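Velel packing records, Drisbridge site
README

What is in this folder

The records come from the packing hall in Drisbridge, where Velel uses robot arms to fold and close cardboard boxes. There are 354 recorded runs, made in September on two stations. In each run the arm works on the flaps and panels of one box, and a person stays responsible for the station the whole time.

We collected the runs first for the engineers. Later the packers asked if they could also look at them, and the written notes in this folder are mostly theirs. I think the notes are the more useful half.

Files

runs/ contains one subfolder for every run, with the wrist camera pictures and the gripper positions
notes/ contains 172 short notes written by packers, typed exactly as they were on paper
shifts.csv says which station and which shift each run belongs to
stops.csv lists every time a person pressed stop, and the reason if one was given

Not every run has a note. Some runs have two, when the shift changed in the middle.

How the work has changed

Before the arms came, one packer did a box from flat sheet to closed lid. The hard part was for the wrists and thumbs, because the big sheets are stiff and one must press on the crease many times in an hour. Now the arm takes hold of the panels, and the packer brings the sheets, checks the corners and decides if a box is good enough to go out. 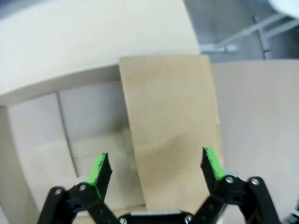
Most packers write that their hands hurt less by Friday. Several of them also write that the day feels longer. When you fold by yourself you choose your own speed, and you can talk with the person beside you. With the arm you wait for it, then you must be quick, then you wait again. The station manual from Dmytriv Automation says nothing about this waiting, so we added the column "wait_s" to shifts.csv. It is measured in seconds.

Another change is in who gets asked. In the old way the experienced people knew from touch when cardboard was too damp to fold well. The arm does not stop for damp cardboard unless somebody tells it. In stops.csv there are 39 stops with the reason "damp" or "soft", and all of them were pressed by packers. Please do not clean these lines out as noise.

Known problems

The clocks of the two stations differ by 5 seconds. We did not correct it.
Notes from the night shift are few, as the paper forms were kept in the day office until the middle of the month.
Large boxes for the Stallora order are marked "L2" in shifts.csv but "XL" in the notes. It is the same box.

Use

The notes were given with permission for study and for training of new staff. They must not be used to judge single workers, and the shift codes must not be joined with the rota.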